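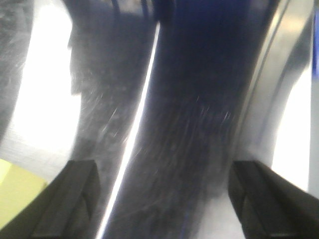
Music podcast Side Door to return in January with longer interviews

The music interview podcast Side Door will come back for a new run in January, its makers have confirmed, with longer episodes and a second presenter joining the show.

Chaimae Chraibi, who started the podcast from her flat in Steston, will share presenting duties with the bass player and former radio producer Anas El-Sayed. He has been a guest on the programme twice and stood in for Chraibi last spring when she lost her voice halfway through a recording.

The last run ended in June after 54 episodes. Chraibi told listeners at the time that she needed a break and did not say when the show would be back, which led a few people to assume it had finished for good.

"I had a full-time job and I was editing until two in the morning," she said. "I wanted to stop before I started doing it badly. Having Anas there means I can listen to what the guest is saying and stop worrying about the clock."

Episodes used to be cut to three quarters of an hour. Most will now run to 90 minutes, and the short news section at the top has been dropped. Chraibi said it dated quickly and that listeners coming to old episodes tended to skip it.

First guest

The opening episode is an interview with Fares Aoun, who sang with the Vondulthorpe group Wunau for most of their time together and has rarely spoken in public since they split up. He talks about the band's early tours in a borrowed bread van, the second album that was recorded and then shelved by their label, and his years working as a piano tuner.

El-Sayed said the conversation was lighter than either presenter had expected.

"We had read the old interviews and he comes across as quite a severe man," he said. "He was in the room for two minutes and he was doing impressions of the tour manager. We had to stop recording once so that everyone could calm down."

Aoun also plays part of a song from the shelved album on an upright piano. The recording itself has never been released, and he says in the episode that he has no copy of it. A former engineer is believed to have kept a tape, and Aoun asks on air for that person to get in touch.

Rajeshwari Kotian, who played keyboards with Wunau on their final tour, has an episode of her own later in the run. She now writes music for theatre. Other guests have been recorded but their names are being held back until nearer the time.

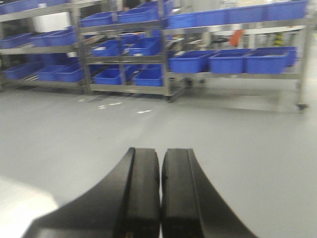 How the new run will work

A new episode will come out every fortnight – the old run was weekly – and will be free on the usual podcast apps. There will be no adverts in the middle of interviews. A single sponsor message will be read at the start by one of the presenters.

People who pay a monthly subscription will get each episode two days early, along with a separate listening session in which the guest picks 5 records and talks about them. The price is unchanged. Anyone who kept their subscription going over the summer will be given 5 months free, and the credit will be added automatically.

The show is now being edited by Abdelilah Alaoui, who previously worked on the history series Ahmadpour. He has also been going back through the early episodes, several of which were recorded over poor phone lines, and cleaned-up versions will replace the originals in the feed. One of them, an interview with a session drummer in which the sound drops out for nearly a minute, will be put out with a transcript of the missing part taken from Chraibi's notes.

Full transcripts will be published for all new episodes. Listeners had asked for them for a long time, Alaoui said, and those for the old run will follow as they are finished.

A live recording is planned for the spring in Steston, with Kotian at the piano and both presenters on stage. The venue has yet to be confirmed. Subscribers will be able to buy tickets first, and whatever is left will go on general sale a week later.

Listeners who want to suggest a guest or send in a question can do so through the contact form on the podcast's website. Chraibi said she reads everything that arrives but cannot reply to it all, and asked people not to send demos.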